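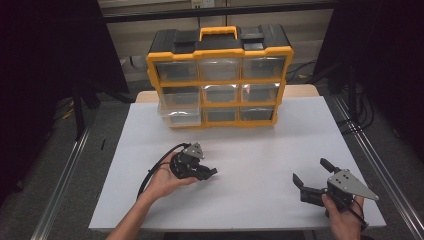 Drawer task, hand-held grippers, nine-drawer organiser at the back of the board.

Thread on the time alignment bug in our demonstration pipeline, as a few people asked after Saturday's post. 1/9

Setup: two hand-held grippers, each with its own cable, plus a head view. Three streams, three clocks. The recorder stamps each packet on arrival, and that was the mistake. 2/9

Arrival time includes whatever the bus was doing. On a quiet bus the left gripper lagged the head view by 13 ms and stayed there. With everything streaming it wandered, and the worst gap I found was 38 ms. 3/9

For large, slow motions you won't see it. For a small drawer you will. The jaws close on the front of the drawer in one stream while the pose still has them short of it in the other. The policy learns to close early. 4/9

Lukian Bilyk spotted it by plotting jaw width against distance to the drawer front. Good episodes give a tight knee. Ours gave a smear, worse on the left hand than the right. 5/9

Fix, part one: stamp at the source. The gripper firmware already kept a counter, we just threw it away in the parser. Clura (our recorder) now keeps both times and fits offset and drift per episode. 6/9

Fix, part two: resample everything to the head view's clock. Linear for position, slerp for rotation, nearest sample for jaw width – don't interpolate width across a contact, you get values the hand never had. 7/9

Reprocessed 958 episodes overnight. 600 had both counters intact and came out clean. The rest have gaps in one counter, mostly the left, and are parked until I decide whether a piecewise fit is worth the trouble. Leaning no. 8/9

Still open: the transparent drawers. Depth goes straight through the clear fronts and returns the back panel, so the planner thinks there is free space where there is a drawer. Currently masking by the yellow dividers and filling in a plane. Ugly, works on the middle row, less well on the bottom one. Waltine branch if you want to look. 9/9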